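Subject: Re: [cornside-quilters] Scrap quilt planning, and what to do with all those squares
From: Finn Hollmann

Hello everyone,

Sorry to be slow getting back to the list. November always gets away from me, and I had a sink full of apples to deal with before I could sit down and type anything longer than a line.

I'm going to answer Odent's question from the digest in one go, as I think several of you were wondering the same thing:

> I have a box of scraps from my aunt, mostly solids, and I cut 200
> squares out of it before I really thought about what I was making.
> Now I'm stuck. Every time I lay them out on the bed I end up with
> all the dark ones in one corner. Do you plan the colors first or
> just sew and hope? And how do you press a seam so the corners
> meet? Mine are off by a thread or two every time.
>
> Odent

First of all, good for you for cutting them! A box of scraps can sit in a closet for years (mine did, through two houses), and 200 squares is a very nice start on a lap quilt. You haven't ruined a thing.

On the planning question, I do a bit of both. I used to draw everything on graph paper with colored pencils and then change my mind as soon as the fabric was in front of me. These days I work in little sections, maybe four rows at a time, and I use whatever is handy to try the colors. 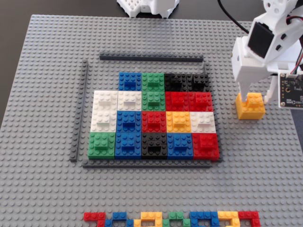
Four rows of color on a gray baseplate, with a dark gray border started.

When you lay out the real squares, put your darkest ones down first and spread them over the whole bed, well away from each other. Then do the same with your brightest color, whatever that is. After that, the middle shades can go nearly anywhere and you can be quite careless about it. Most people do it the other way around, with the favorites first, and then the leftover darks all land in the last corner, just as yours did.

Then walk away and have your supper. Come back and squint at it from the doorway. If one spot jumps out at you, swap a single square and squint again. I try to stop after 8 swaps or I'd be at it until midnight.

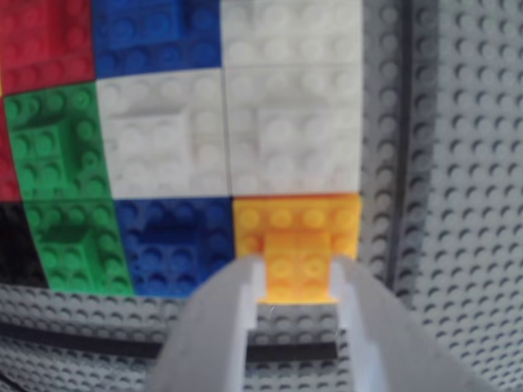
Red, blue and white along the top edge.

White is the one I'd be a little careful with. A couple of white squares side by side will pull your eye more than any red will, especially if the rest of your solids are on the deep side. My first scrap quilt had a big pale patch right where your knees go, and I see it every time I sit down under it - nobody else has ever mentioned it, bless them. A cream or a soft gray does the same job more quietly. If you want something in between, the Kleinschmidt shop still had a bolt of oatmeal cotton on the back shelf when I was in.

Now, pressing. Press the seams of your first row all to the left, the second row all to the right, and keep switching as you go down. When you put two rows together, the seams will butt up against each other and you can feel with your fingertips when they're snug. Pin on both sides of the seam and sew slowly over it. I press with a dry iron, straight up and down. Sliding the iron around stretches the squares, and I'd bet that's where your thread or two is going. It may also be your seam allowance, so sew three squares together and measure the middle one before you do any more.
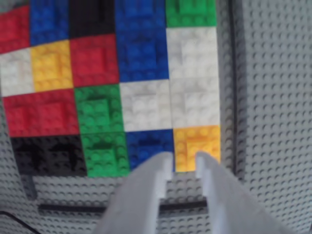

Cornside Quilters - Scrap and Patchwork Group

Somebody also asked me off-list about batting. I've been using the Skimeo cotton, the thinner one, and I like how it hangs. It does want close quilting, so plan on lines no more than 4 inches apart. Wash it cold the first time with a color catcher, especially if you've got reds in there.

Odent, if you'd like some more solids to fill the gaps, I have a bag of blues and greens that I'm never going to use up. I can bring it along next time, just write and tell me what size you cut your squares. And please do send us a picture once you've got the first few rows sewn!

Warmly,
Finn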